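Equipment Planning Meeting — Minutes
Kemosari Door and Access Automation Group
2019-08-19

Present: Catinca Gavrilă (chair), Zamfira Pană, Mabli Phillips, Vasilică Ghiță
Apologies: Corina Sandu
Minutes: M. Phillips

1. Previous minutes
The July minutes were accepted with one correction. The spare wrist cable is charged to maintenance, not to the capital line.

2. Capital line, remaining funds
Z. Pană reported 4000 left to commit before the line closes. Unspent money does not carry over. Requests received: one additional gripper set (Brerimen), a second simulation workstation, and a door test stand. The three together exceed the line. V. Ghiță asked whether the workstation could be leased. Z. Pană will check, but noted that the last lease quote took five weeks to arrive.

3. Grippers
Quote from Brerimen for one parallel-jaw set with adapter plate: 1270, delivery not included. The Tero quote is lower but excludes the adapter plate, and the supplier has not confirmed the bolt pattern. C. Gavrilă does not want to order either set until the finger opening has been checked against the knobs on the purchase list for the test stand. V. Ghiță is running the door task in simulation with the present gripper model and showed current views.

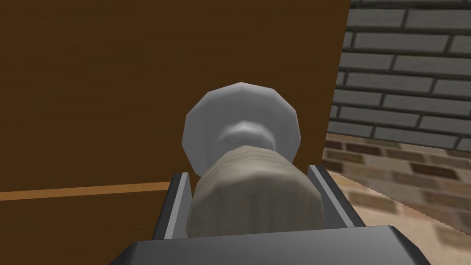
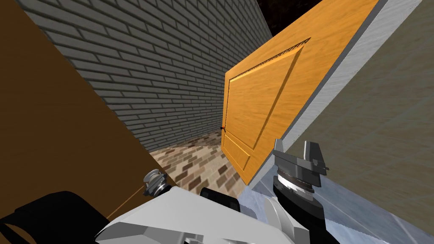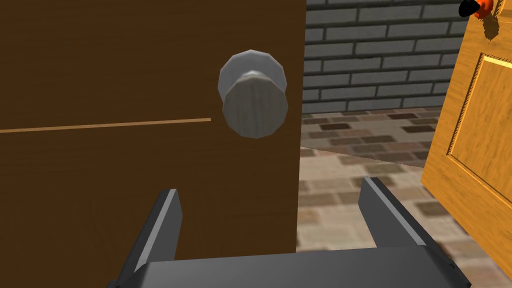
Door task in simulation, V. Ghiță

Discussion followed on finger length. M. Phillips asked for longer fingers to be priced as an option. V. Ghiță prefers to keep the standard length and change the approach angle, as longer fingers would mean redoing the collision model. Agreed to request the price anyway. Contact friction in the simulator is still a default value and should not be used to justify pad material. Pads will be bought in two grades and tested on the stand.

4. Door test stand
Kanagaratnam can build the stand with a replaceable door leaf and a knob plate that takes different hardware. Build time is seven weeks from order. Open points:
— Hinge side. The drawing shows left only. V. Ghiță wants both.
— Floor fixing. Bolting down needs approval from the building office. A weighted base costs more and takes up more floor.
— Closer. Leave off for the first build, but have the holes drilled.
Z. Pană asked that the stand be ordered before the gripper, on account of the build time. No objection.

5. Workstation
Deferred. Simulation jobs currently queue overnight on the shared machine. V. Ghiță to log waiting times until the next meeting so that the request has figures behind it.

6. Actions
Z. Pană — lease terms for workstation; revised Kanagaratnam drawing with both hinge sides
V. Ghiță — finger opening against knob list; queue log
M. Phillips — Tero bolt pattern; Brerimen price for long fingers and delivery
C. Gavrilă — building office, floor fixing

7. Any other business
C. Sandu sent a note asking that the old gripper be kept as a spare and not traded in. Agreed.

Next meeting to be set once the revised drawing is in.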